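I've been meaning to write up my first month with the two Herholm hand-held grippers, and August got away from me, so here goes! I bought them to replace a pair of Hetels that I loved dearly but that made my wrists ache after 50 or so grabs (my fault for going cheap, I know). 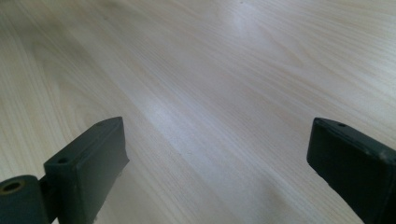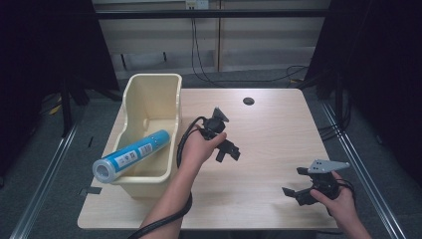
Can and bin on the table, one gripper in each hand.

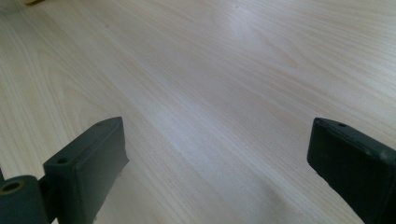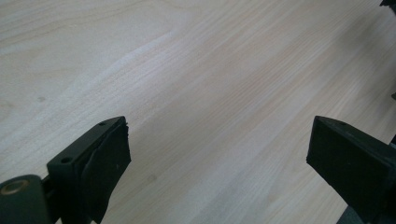 What I like best is how light they feel – I can go most of an afternoon now without stopping to shake out my hands. The cables are still a nuisance, and I'd gladly pay extra for longer ones. The Deltutari controller drops one side every so often too, usually right when I'm getting into a rhythm, and a restart takes 7 minutes. I'll try older firmware next week and post the settings.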